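14/08/2021, sim log, bimanual transfer

Reran the ball task with the revised contact settings. Same layout as before: bin on the left, tray on the right, ball starting in the tray.

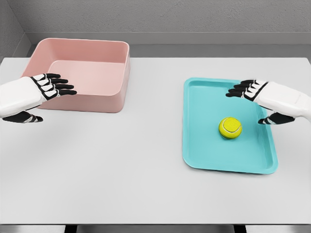 Why train on a randomized friction value when the real one could be measured?

Because the measured value drifts. Fingertip pads wear and pick up dust, and a policy tuned to one coefficient starts dropping things once the pads change. Sampling from a range costs training time and gives back some tolerance.

Started the sweep before breakfast. 200 episodes per setting, fixed seeds, so the runs can be compared one to one. Baseline is last week's checkpoint, untouched.

The old failure is still there in the baseline. The right thumb closes early, touches the ball below its midline, and the ball rolls to the far lip. The policy then chases it along the lip until the episode times out. I had blamed the reward for this. After going through the contact traces I think the reward is fine and the thumb joint is too stiff in the model. Lowered the gain on that joint only and left the other fingers alone.

With the lower gain the timeouts dropped to 11. Baseline had 385 over the full sweep, but that total covers every friction setting and the new run covers one, so the two numbers can't go side by side. Need the whole sweep before I write anything down for Gönül. She will ask for the per-setting table first and she will be right to.

Handover is the next problem. The ball gets lifted and passed to the left hand, and the left hand sometimes takes it before the right has let go. Both hands then pull. The solver puts up with this and hardware will not. Added a penalty on opposing force above a threshold. Threshold is a guess for now.

Hwa-young called at lunch about the Volwood export. Her version of the hand model has the wrist limits in degrees and mine has radians, and the converter skips them without a warning. This explains the odd wrist poses she got on Thursday. I fixed the converter and sent her the patch. She wants to keep both model files until November. I would delete one.

Read the Szénási notes again on release timing. They trigger release on measured load, no clock. Worth trying, though our load signal in sim is much cleaner than anything we'll get from the pads. Would have to add noise first.

Full sweep queued on the 2 spare nodes. Should be done by tomorrow night if Prundo doesn't take the queue back.

To do: noise model for load, per-setting table, rename the checkpoints.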